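Putel notebook — living room, soft goods
October
Entered by Friederike Kettler, with additions from Burgi Haslinger

This site uses cookies to remember your notebook view. Accept / Manage settings

Purpose of session

Settle where the loose soft things in the living room belong when the room is put back in order, and in what sequence they go back. The previous list (Hui-mei's, from the Varau layout) assumed a smaller sofa and a bench under the window. Neither applies in this room, and the list has been producing a tidy floor and an unusable sofa.

Items in scope: cushions, plush toys, the red cloth, the blue bag. Out of scope: the fan and its cord, the stool through the doorway, and anything on a shelf.

Starting condition

Tzu-hsuan set the room out at 10:15 in the state we normally get at the end of an afternoon, with most of it on the sofa and the rest on the floor near the armchair. The floor covering is pale and shows dark lint from the upholstery, so it was vacuumed before anything went down. I would keep doing that. Last time we picked brown fibers off the plush for half the morning and learned nothing from it.

The armchair was left in its usual position. It is heavy, and the covering catches on the underside when it is dragged, so moving it to get at something beside it is not an acceptable step in any version of the list.

Sequence tried first

1. Clear the floor in front of the armchair.
2. Put cushions on the seats they belong to.
3. Put plush toys on the sofa.
4. Fold the cloth, place on the armchair seat.
5. Bag last, by the door.

This went badly at step 3. With the cushions already in position, the plush toys have to sit in front of them, and the front half of the sofa seat is where people sit. They also slid. The sofa upholstery has a nap and holds things well in one direction only; a toy pushed back against it stays, a toy set down and left to lean forward creeps until it drops.

Sequence tried second

1. Bag first. It lies across other things more often than under them, and nothing on the sofa can be moved cleanly while it is there.
2. Plush toys off the sofa and off the floor, into the Faltwood chest.
3. Cushions, sofa first, then armchair.
4. Cloth last.

Better. The bag at the front of the sequence is the main gain. Ching-wen pointed out that the straps of a soft bag tend to hook under whatever is below, so lift it straight up to at least 40 cm before moving sideways. We adopted that as written. A lower lift was tried, and a cushion came along with it.

Handling notes, by item

Cushions. Take them by a corner or an edge, never by a pinch in the middle of the face. A middle pinch pulls the cover away from the filling and leaves a peak that has to be patted out afterward. When standing a cushion against an arm of the chair, put the bottom edge down first and let the top fall back. If the top touches first the bottom kicks out and it ends up on the floor.

Cloth. It gives no warning about where its weight is. Held by one corner it hangs in a long point and the point arrives at the seat well before the hand does, so the free end gets laid down first and the rest lowered over it. Fold in half, then in half again, fold edge toward the front. Do not smooth with the flat of the hand against the nap; it drags the whole thing back open. If it has been on the floor, shake it out away from the sofa.

Plush. The round one rolls when nudged, and always ends up behind something. Check beside the chair base before calling the floor clear. Both of the misses this week were that toy, both in the gap between a cushion and the chair. Pick it up from above with the whole hand. From the side it just turns.

Bag. See above. Close it before carrying. Burgi's view is that it should not be in this list at all and should have a hook in the hallway. I agree, but there is no hook.

Weights and the chest

Burgi weighed the cloth and the lightest cushion on the Blöndal scale. The cloth came to roughly 200 g, folded, with the tray tared. The cushion was heavier but we did not write it down before the tray was moved, so no figure. Repeat next time.

The chest lid is a problem. It has to be propped, and the prop is on the side nearest the wall. For this session it was left open throughout. With the lid open the plush toys go in with no trouble, and the chest closes over them if they are pressed down once.

Time for the second sequence, start to finish, one person, not hurrying: 10 minutes. Of that, a good part was refolding the cloth, which Tzu-hsuan did three ways before we agreed on the one given under handling.

Armchair seat

There was a disagreement about whether the armchair should get a cushion at all. The seat is already deep and well padded, and the fabric is worn lighter in patches where people sit. Ching-wen would put the red cushion there to save the cover. Hui-mei would leave the seat empty and stand the cushion against the arm, on the grounds that anyone who sits down will throw it on the floor, and then we are back at step 1. — Left undecided. For now the list says against the arm.

One further observation on color. Red against the gray-brown upholstery is easy to find from across the room, which makes it a poor test of whether the list catches everything. The brown cushion on the sofa is the opposite case and was overlooked once when the curtain was drawn. Read the list out item by item instead of going by eye.

Pictures from the session
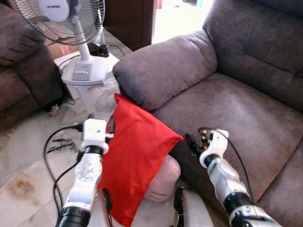
Red cushion by the armrest, round pink plush tucked in behind it.

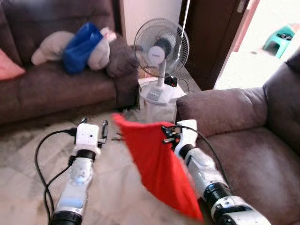 Red cloth hanging from one corner; sofa behind with the blue bag still on it.

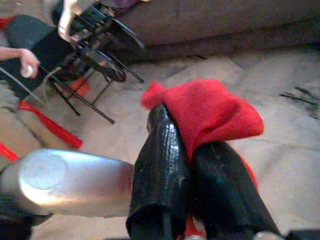
Cloth again, close.

Open items

- Weigh the lightest cushion again, and write the figure down before moving the tray.
- Ask whether the chest can be turned so the prop is reachable. If it goes the other way round, check the lid clears the wall.
- Armchair: cushion on the seat or against the arm. Try each for a week and note where it is found in the morning.
- Hook in the hallway for the bag. Burgi to ask.
- Fan cord. Outside the scope of this entry, but a cushion dropped in that corner lands near it. Decide if the corner should be checked as its own line.
- Copy the second sequence to the sheet inside the door and take down the Varau one. Two people have now followed the old sheet by mistake, including me.

Added later, B.H.: lint on the red cloth after one day in use was worse than expected, nearly all of it along the fold. Rolling it removes most. Washing is possible but the edges curl and it then refuses to lie flat when quartered, so I would put washing off until the sequence is fixed. Also tried folding in thirds. It sits narrower on the seat and slides less, but takes longer to square up, and Tzu-hsuan's came out different from mine every time. Staying with quarters.

Last updated: October, 16:40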